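Kushnir wants to fold your hotel's towels, eventually

Oltley - A company that has spent the last few years selling linen carts would now like to sell you a robot that deals with what's on them. Kushnir opened orders this September for the Druderholm, a two-armed machine on a wheeled base that folds towels and flat sheets, and does so at a pace that should reassure anyone who currently folds towels and flat sheets for a living.

The Druderholm rents for $600 a month. For that you get the robot, a charging dock, a setup visit and what the brochure calls the "starter skill set," meaning bath towels, hand towels and flat sheets. Fitted sheets are listed under "future releases," a place where many of us have been keeping them for years.

The more interesting part of the offer is the teaching. Out of the box, the robot folds the Kushnir way, in thirds and then in half. A hotel that wants it done differently pays extra for a custom fold, and Kushnir trains the machine on recordings of people doing the job by hand, seen from head height. The company says it needs 16 hours of handwork for each new fold. It prefers plain white linen on a hard floor with nothing else going on, and it would like the smoothing left in, along with the fumbling.

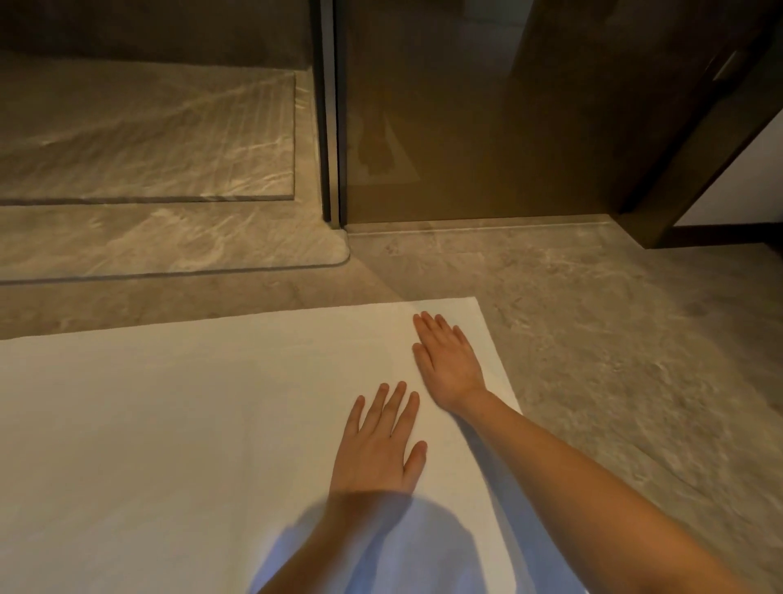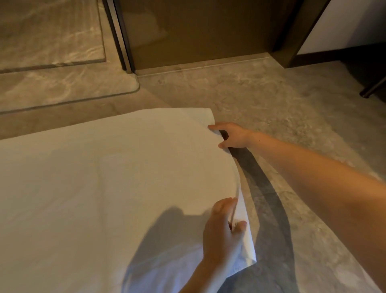

Pumden, a small hotel group with a taste for stone bathrooms and a strong opinion about corners, has been trying the machine in its laundry room. Its housekeeping staff put the early success rate at 85 percent on towels. The other 15 percent come out as something the staff have started calling "the swan," though the group stresses that no swans were ordered.

Speed is the sore point. A bath towel takes the Druderholm almost 2 minutes from pickup to pile. A good share of that goes to patting the thing flat, lifting a corner, apparently having second thoughts and patting it flat again. Kushnir says a faster mode is coming by software update. It also points out that the robot can work through the night, which is true, and which also describes the hotel's ice machine.

Sheets are another matter. The robot needs a clear surface bigger than the sheet itself, and most laundry rooms were not built with a dance floor. Pumden moved two shelving units into a hallway to make space and then moved one of them back so that people could use the hallway. King size is supported on paper. In the trial, the machine handled twins well enough and treated anything larger as a weather event.

There are things to like. The grippers are gentle, and Pumden reports no torn hems so far. The stop button is large and easy to find. The robot is also quiet, apart from a two-note chime each time it finishes a towel, and the chime can be switched off in the settings under "Celebration."

Kushnir will not say how many orders it has taken. Rentals run for a minimum of one year, and the custom fold is quoted separately, with a price that depends on the item and on who does the demonstrating. Hotels can record their own staff using a headset the company lends out, or leave it to Kushnir's people in Oltley, who are said to be very good at towels by now.

Pumden has extended its trial through the winter. The shelving unit is still in the hallway.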